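Documentation > Driltgate Cell > Data Collection > 4. Recording pick episodes
August - Zuleica Guerra, revised by Darren Rowbotham

4. Recording pick episodes

This section covers the collection of grasp examples for the Driltgate learning module. It assumes that the arm has been homed and that the fixed camera has been calibrated as set out in section 3.

4.1 Before the first episode

1. Clamp both bins to the tabletop. Push each one by hand at the rim and retighten any clamp that lets it move.
2. Place the blocks in the front bin. Leave the rear bin empty.
3. Open the gripper fully and check that the fingers clear the rim at the park position.
4. Start the recorder and enter the operator name. Episodes without a name are rejected at upload.
5. Capture one still from the fixed camera and compare it with the stored reference. If the bin corners have shifted, repeat the calibration.

CAUTION: Keep hands out of both bins while the status light on the controller is green. Press Hold before moving any block. 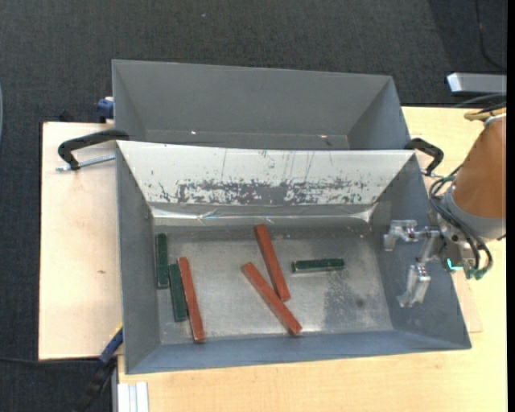
Block layout has more effect on the trained policy than the number of episodes. A set made up only of well-spaced blocks gives a policy that fails as soon as two of them touch. Each layout should therefore mix easy and difficult picks: a lone block such as the green one on the right can be taken from either long side, while the tight group on the left, with a green block between another green and a red, leaves little room for a finger. Record both kinds, and do not tidy a group before picking from it.

4.2 Recording

6. Press Record. Wait for the tone.
7. Guide the arm to the chosen block, close the gripper and lift clear of the rim.
8. Release the block over the rear bin and return to park.
9. Press Keep or Discard. A missed grasp is to be kept and marked Miss - the module uses these as negative examples.
10. After 30 episodes, press Hold, return the blocks to the front bin and scatter them again.

NOTE: Bare metal gives bright patches that change with the room lighting. Do not polish or repaint a worn bin part-way through a set. If a bin has to be replaced, close the set and open a new one.

4.3 Size of a set

A set is complete at 2000 kept episodes. Training may be started earlier for a trial run, but the result must not be released to the cell. The Benunberg set was closed at 1429 and had to be reopened.

Up to 2 operators may share a set. Each should record under their own name, as approach angles differ from one person to another.

Related sections
- 3. Camera calibration
- 5. Labelling and review (Érica Peixoto)
- 6. Uploading sets to Statura
- Appendix B. Gripper finger wear limits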